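Kasell Demonstration Glove
Hand tracking for teaching robots everyday jobs

Home > Teaching tools > Gloves and hand mounts > Kasell Demonstration Glove

In stock at Wostley. Right hand or left hand, sizes S to XL.

The Kasell is the glove we reach for first when someone wants to teach a robot a household job and doesn't want to spend a week learning to drive an arm with a joystick. You put it on, you do the job the way you have always done it, and the position and angle of your hand are recorded all the way through. We have used ours for wiping down worktops, loading racks, folding tea towels and opening a great many drawers, and we still enjoy it!

The hand position comes from a printed marker cube on the back of the glove. A fixed camera above or beside the workspace reads the square patterns and works out where the cube is and which way it is turned. Having patterns on several faces matters more than you might think, as people twist their wrists constantly when they work in a kitchen. When one face turns away, another usually comes round to take its place.

The mount holding the cube is made of small black brackets and fittings, and it also carries the motion sensor, which fills the short gaps when your other arm or a cupboard door gets in the way of the camera. A cable runs back along the forearm to the belt pack. Tuck it under a sleeve strap if you can – a loose loop will find every drawer handle in the room. 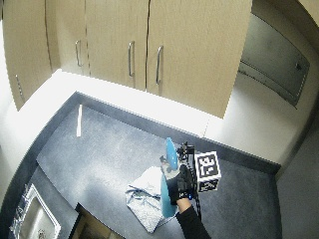
Demonstrating at a corner worktop, with the marker cube on the back of the hand and the cable running down the forearm.

The camera can be a wide-angle one. A whole corner of a kitchen fits in view that way, and although the cupboards come out looking bowed, the Trình software straightens the geometry once you have done the calibration. Print the board supplied, move it slowly through the area where you'll be working, and save the result. It needs doing again only if the camera is knocked or moved.

What it does well

Anything where the grip and the angle of the hand carry most of the skill. Wiping, pouring, scooping, placing, pushing things to the back of a shelf. The fingers are free, the fabric is thin enough to pick up a sheet of paper, and you feel the weight and drag of whatever you are holding. Operators used to remote control tend to notice that straight away. Their demonstrations get quicker and a good deal more relaxed.

What it does less well

The glove does not measure grip force, and it records the hand, so the motion has to be fitted to your gripper afterwards. For jobs where the robot's own reach is the awkward part, we would still use remote control. Plenty of our customers do both: the glove for the bulk of the demonstrations, then a short remote session on the Mundness handset for the tricky bits. The two kinds of recording share a format and can sit in the same folder.

In the box

Glove in your chosen size
Marker cube and mount, fitted
Motion sensor and cable
Belt pack with charger
Calibration board, printed flat
2 spare cubes

Details

Cameras supported at once: up to 8
Running time on one charge: 19 hours
Washing: 30 degrees, mount and cable removed
Indicator: small light on the side of the mount
Software: Trình, included

Keep the cube faces clean. Grease and flour both dull the pattern, and a dry soft cloth is all you need. Please don't use spray cleaner on the mount.

A two-handed set is planned for September. Gloves bought now can be paired with a second one later, using the same software and the same calibration.

Page updated 2nd May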